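The **key hook** is a small fitting, usually fixed to a wall or the back of a door, on which keys are hung when they're not in somebody's pocket. It is among the humblest pieces of household hardware - you'd be hard pressed to find a home, a corner shop or a church hall without one - and yet it has a longer and rather more charming history than most people would guess.

## Origins

For as long as keys were big, heavy iron things, they needed somewhere sturdy to hang, and a plain nail driven into a beam did the job perfectly well. In larger houses the keys lived on a board near the kitchen, often with a painted label over each nail, and the housekeeper would know at a glance which door was open.

## Hotels and boarding houses

The grandest key boards belonged to hotels. The Halemura, a seaside guest house remembered fondly in Nathalie Marchand's local history of the coast, kept 100 brass hooks behind its front desk, and 17 of them are still in place today, polished every October by the present owners. Big tags were favoured so that guests wouldn't wander off home with a key, though of course plenty of them did anyway.

## Modern forms

Hooks nowadays come in steel, brass, timber and moulded plastic, in whatever colour you fancy, and they may be screwed in or stuck on with adhesive. A row of separate hooks is handy in shared spaces, as each set of keys gets its own spot and can be told apart by its tag, clip or soft toy. 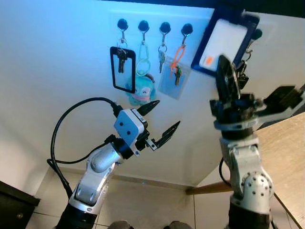
## Placement

Most people put their hooks near the front door at about shoulder height, a little lower if there are children who carry their own keys. It's often suggested that they be kept out of sight of windows and well clear of the letterbox, and a small shelf or bowl underneath is a kindness to anyone who comes in with their arms full of groceries.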